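Teeränder auf der Arbeitsplatte – ölen, wachsen oder lackieren?
Forum Küche & Haushalt, 7 Antworten

Wollmaus_Inge
Guten Abend in die Runde! Wir haben uns im März endlich den großen Wunsch erfüllt und eine Massivholzplatte in die Küche gelegt, und ich liebe sie wirklich sehr, aber mein Mann trinkt Tee, und zwar den ganzen Tag und immer ohne Untersetzer. Jetzt habe ich lauter graue und gelbliche Ringe neben dem Herd. Der Tischler hat damals nur einmal geölt. Was macht ihr? Lack drauf und Ruhe haben?

Kranich22
Bitte kein Lack, Inge! Das sieht zwei Jahre gut aus, dann hast du den ersten Kratzer bis aufs Holz, das Wasser zieht darunter, und du schleifst die ganze Platte ab. Öl kannst du stellenweise ausbessern, abends auftragen, morgens ist alles wieder schön.

tante_hedi
Ich muss da ein bisschen widersprechen, lieber Kranich. Unser Esstisch ist seit 18 Jahren lackiert, drei Kinder sind daran groß geworden (mit Wasserfarben!), und der sieht immer noch manierlich aus. Nicht jeder hat Lust, ständig mit dem Lappen zu stehen.

Anatole Joly
Liebe Inge, ich habe seit vielen Jahren geölte Flächen und bin immer noch froh damit. Wichtig ist, dass du am Anfang Geduld hast: einmal ölen reicht nie, ich mache immer mindestens drei dünne Gänge und lasse jeden über Nacht stehen. Bei mir stehen die Becher auch direkt auf dem Holz, ich bin da kein Vorbild.

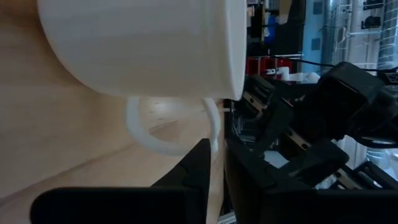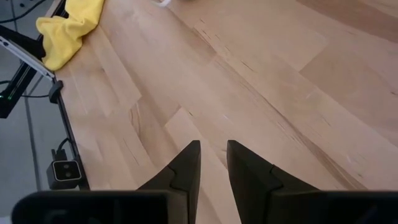

Zu den grauen Ringen: die kommen gern von Gerbstoff und etwas Eisen, da hilft Kleesalz aus der Apotheke, aber bitte mit Handschuhen und gut nachwaschen. Die gelblichen gehen meistens mit feinem Schleifpapier weg, immer in Faserrichtung. Und dann in Ruhe ölen, am besten an einem Sonntag, wenn niemand kochen will.

Kranich22
Kleesalz wäre mir in der Küche zu giftig. Zitronensäure tut es oft auch, dauert nur länger.

Anatole Joly
Mit Zitronensäure habe ich bei Eiche kein Glück gehabt, aber probieren kostet ja nichts. Welches Holz ist es denn, Inge?

Wollmaus_Inge
Eiche! Ihr seid so lieb, danke euch allen. Ich fange an einer versteckten Ecke mit Zitronensäure an, das andere traue ich mich noch nicht. Und nimmt man wirklich drei Schichten, auch wenn das Holz schon einmal Öl gesehen hat?

tante_hedi
Wenn du schleifst, ja, da bin ich ausnahmsweise mit Anatole einig. Und die Öllappen danach bitte nicht zusammengeknüllt in den Mülleimer werfen, die können sich selbst entzünden! Immer ausgebreitet draußen trocknen lassen. Berichte mal, wie es geworden ist.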